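We use cookies to measure how this site is used. Accept | Manage settings

Household robots and chores: frequently asked questions

Last updated: 9/6/23

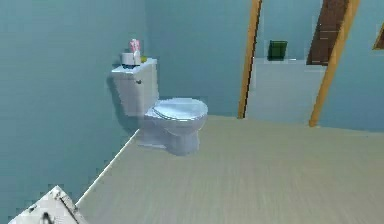
Can a robot clean a bathroom yet?
In part. Floor coverage is a solved problem for most flat rooms, and wiping a clear horizontal surface is close to solved. Simulated bathrooms are used for much of the training, and the difficult part is usually clutter. A toilet roll, a pink item and something small and yellow on top of a cistern have to be recognised, lifted, set down somewhere safe and put back before the cistern lid can be wiped. Each of those steps is a separate manipulation task with its own failure rate. The closed toilet lid is one more: it must be raised by its edge without being forced past the limit of the hinge.

Which chores does Flovitz currently attempt?
Flovitz is the control software developed at Stirnano. Release builds attempt floor sweeping, wiping of flat surfaces, collecting single items from the floor, and opening hinged lids. Bowl cleaning is in test only. Making beds, folding fitted sheets and descaling taps are not supported.

How reliable is it?
In our last internal series we ran 100 simulated attempts at "clear the cistern, wipe it, replace the items". A run counts as a pass only if every item ends upright or flat as it began and within 10 cm of its original position. Most failures occurred during replacement. Toilet rolls are the worst case, as the outer sheet catches on the fingertip and the roll turns over on release.

How large is the test set?
The current set holds 3849 room layouts, of which 106 are bathrooms. The low share of bathrooms is a known weakness and will be addressed in the November release.

Do results in simulation carry over to a real home?
Partly. Navigation carries over well. Grasping of rigid objects carries over with some loss. Anything involving liquid, foam, cloth or limescale carries over badly, and we do not publish simulated figures for those tasks. Shadows and glossy surfaces also cause errors in depth estimates which the simulator understates.

Does the same software work on a shop floor?
Yes, with a different task list. The Debnath trial covers bin emptying, restocking of lightweight packets and spill detection. Retail aisles are easier than bathrooms in most respects: wider, better lit and more regular. The main problem there is people walking through the working area, which stops the machine under the present safety rules.

What does it do when it is unsure?
It stops, holds its position and sends a request to the operator. If an object is in the gripper, it is lowered to the last known clear surface first. Requests that receive no reply leave the task marked incomplete.

What hardware is needed?
Any arm supported by the Wiltano interface, fitted with a two-finger gripper and a depth camera. Suction grippers are accepted for the retail tasks only. See the interface notes for payload limits.

Can I buy one for my house?
No. There is no consumer product and no waiting list. Research licences are available to universities and to firms with a supervised test area.

Contact | Privacy | © Stirnano | Back to top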